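01/04/2022, Gumley, open day, floor bay

Sweeping demo, two arms, broom in the left gripper and long-handled dustpan in the right. Visitors kept behind the line. Přemysl Vlček on the console, me on notes. Log starts at frame 1,197.
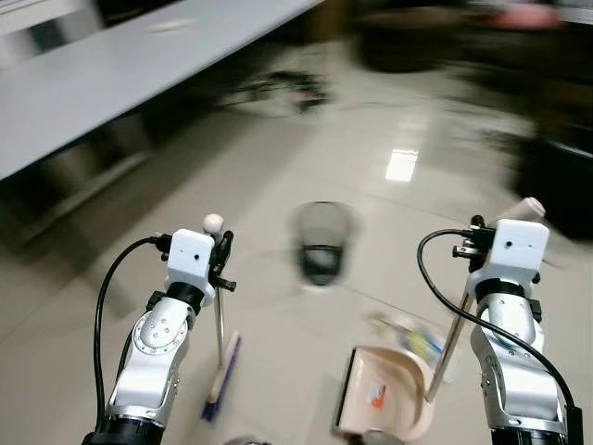 Broom and pan both held, bristles down. Head view, heavy motion blur.

Blur makes the head view useless for judging the pan lip. Asked Přemysl to slow the head pan. Reflections from the ceiling lights also a nuisance on these tiles; Pichon had matt flooring and none of this.

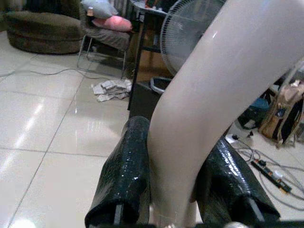 Wrist stream set to 1,000 kbit/s for the display screen. Gaëtan Caron (Birnulport) asked whether the wrist view feeds the sweep planner. It doesn't yet. Planned for May, with the Herevari build.

Litter set: snack wrapper, crumpled paper, one small tan cylinder. The wrapper is the easy item. I expect the cylinder to roll on any off-centre stroke.

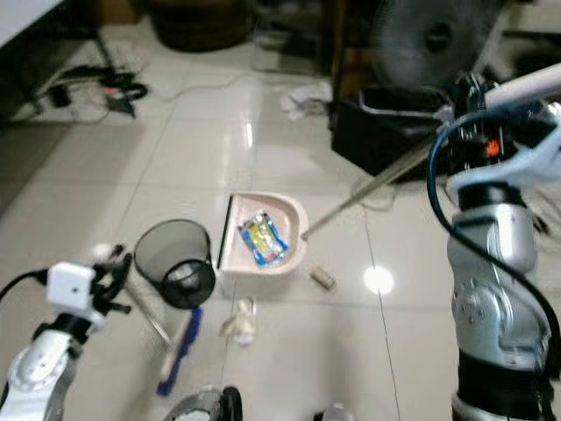
Grip on the pan handle needs a proper look. Force limit is still the bench value, and the handle is thin for these fingers. GC suggests a sleeve. Cheap, will try.

To do:

1. Re-check left wrist offset before the next session.
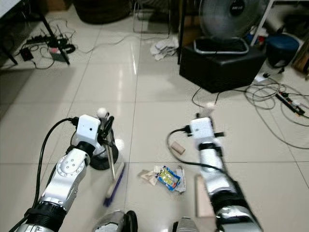
2. Copy log 281 to the shared drive.

3. Send GC the grip settings.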